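Case log – Naidu guest house, upstairs bedroom
Opened 9 June 2018
Status: open, leaning toward ordinary cause

Reported: knocking at night, cold spot by the door, EMF meter spiking near the bed. Owner blames "the lady from Callby". I have found no record of any such lady.

Check 1. Meter. Skullia handheld, new batteries. Spiked to 19 at the headboard wall, dropped to nothing two steps away. The fuse box is on the other side of that wall. Switched the main off for 30 minutes and got no spikes. 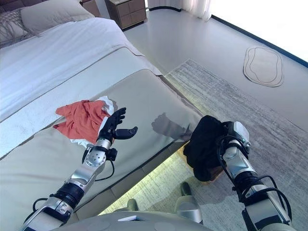

Bedroom, foot of the bed, orange cloth on white paper or tissue.

Check 2. Knocking. Recorder left running overnight, 140 minutes usable before the card filled up. Knocks come in short runs, then stop. Sounds like a heating pipe to me. Owner says pipes don't knock "in answer". I asked it 60 questions and it answered whenever it felt like it.

Check 3. Cold spot. Gap under the door – I could get my fingers in it. Not tested with the gap blocked yet.

Still to do: repeat check 2 with the boiler off. Sultance forum thread from November claims a voice on this same landing, but the clip is gone and the poster won't reply. Not counting it.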